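Re: [wimbridge-players] February run, seats and lights

> Does anyone know if we're still doing the Lecomte one-act before
> the interval? And did the Pilurby hall say yes to the extra
> matinee? I've got 29 people asking me for tickets!

Yes and yes! The Lecomte goes first, then the break, then the long piece (I timed it last night and we're still two minutes over, so please pick up those cues, everybody). Pilurby gave us the matinee, hooray. We sold 2,215 seats last season and I'd love to beat it, though I'd settle for 2,000 and a working dimmer board. The Bukard lamps are back from repair, by the way, so tech starts at 6 p.m. sharp. Bring soft shoes, the stage floor is loud.
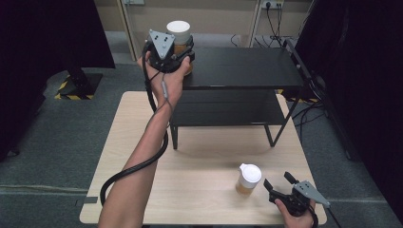
Cup with the white lid, over the black shelf

Tickets for your 29 are at the box office under "Wimbridge."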